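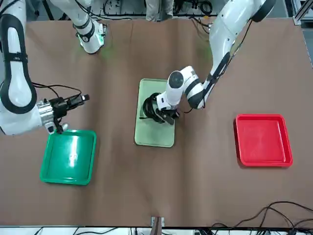 FOR IMMEDIATE RELEASE: Grillodville Seed Swap Returns, Bigger Room

Grillodville, 22nd April. Seed swap is back, doors at 10, Karagiannis Hall on Skovel Street. Free entry. 382 packets already handed in, mostly beans and squash, more tomatos wanted. Organizer Vesna Grgić: "Last January we ran out of peas before lunch. Not doing that again."

Also new, a potting table for kids and a short talk on saving lettuce seed by Declan Garside of Drovance Nursery. 52 seats for the talk, first come. Please label packets with variety and year.

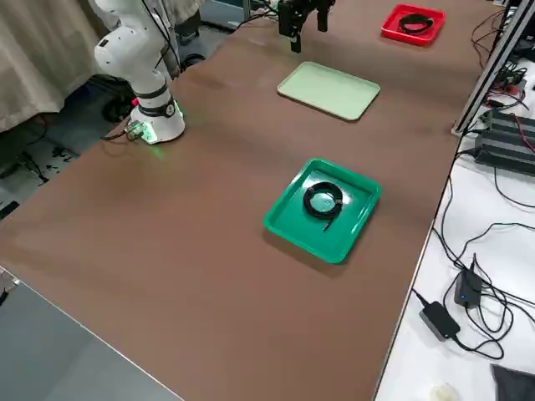

Do I need to bring seeds to take some home?
Anyone can take up to 4 packets, swap or no swap. Bring 5 or more and theres no limit.

Parking behind the hall, enter from the side street. Press welcome from 9:30, ask for Vesna at the front desk.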